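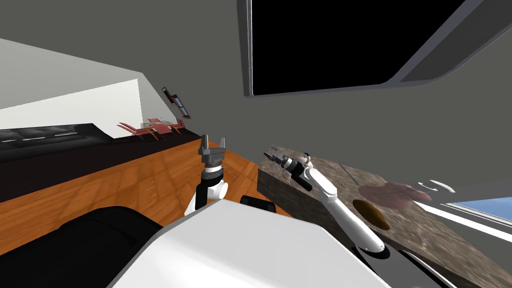
Orange floor, grey ceiling

Stuck with an orange floor in the back room, what color do I put on the walls?

Posted 2022-10-24 by marigoldkettle

Hello all, longtime reader of the Zemaso boards and first time asking, so please be kind if this has come up before. We moved to Nasance in January and I have finally worked my way to the last room in the house, which is the one at the back that gets the afternoon light. It will be a sewing room and a guest room both, if I can get the daybed through the door.

The floor is orange. I don't mean honey or terracotta, I mean orange, and it is in very good shape, so my husband won't hear of replacing it (and I can't blame him after what the kitchen cost us). The ceiling was painted a medium grey by the people before us and I rather like it. The walls are a yellowish cream that has gone dingy, and between the cream and the floor the whole room feels like the inside of a squash by four o'clock.

I have tried two samples so far. One was a pale sage that looked lovely on the card and turned to mud on the wall. The other was a bright white, and that made the floor look even louder, if you can believe it! My budget for paint is $200, and I would like to leave the ceiling alone if possible. The room is 13 feet on its long side. Should I be going darker? I'm a little afraid of dark walls, and my sister says a small room should never have them, but she says that about everything.

Thank you in advance. I do read every reply, even if it takes me a day or two.

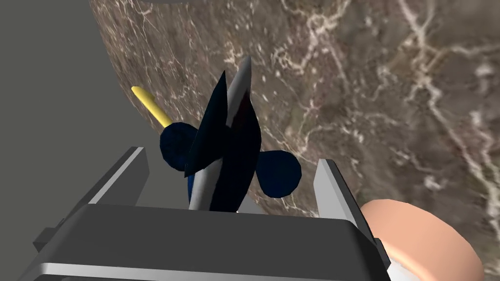 Dark navy with silver-gray

plumbline_pat

Welcome, and congratulations on getting to the last room, that's a good feeling. I had a floor very close to yours in our first house and lived with it for five years, so I have opinions.

Look at blue. Orange and blue sit across from each other on the color wheel, and a blue with some gray in it will settle that floor down without making it look like a mistake. I wouldn't do all four walls dark if you're nervous. Put a deep navy on the wall behind the daybed and a soft silvery gray on the other three. The gray will pick up your ceiling and the navy gives your eye somewhere to rest. I used Nerotura in the eggshell finish, color number 494, and got one wall done in two coats with a bit left over in the can for touch-ups. It does dry darker than it looks going on, so don't panic on the first evening like I did.

About your white sample: a bright white picks up whatever is next to it, and with the afternoon sun bouncing off that floor your walls were probably going peach. Your cream is doing the same thing, only worse. Try your samples on big pieces of poster board and move them around the room for a couple of days. Set one right down against the baseboard, where the floor color hits it hardest, and look at it in the morning, at four o'clock, and again at night with the lamps on. If you're sewing in there you'll want to check it under your work lamp too.

And wash the walls before you paint. I know, I know, everybody says it and we all skip it. Cream that has gone dingy usually has something on it, and in my case it was years of somebody's candles.

hollis_on_the_hill

big rug. we got one secondhand and you can't see the floor now except the edges. cheaper than paint and you can take it with you

thimbleandthread

I sew too, so I'd just add that strongly colored walls make it very hard to match thread! Keep the wall by your machine pale and plain and have your fun on the other side of the room. Gray is a good choice for that. Symonenko's on the main road will mix you a sample jar if you bring in a scrap of something, and they were very patient with me when I came back three times about a hallway. I'd leave the ceiling as it is. Do measure the daybed before you paint the door trim, though, we scraped ours something awful getting the cutting table in.

Contact us | Copyright Zemaso Home Help | Back to top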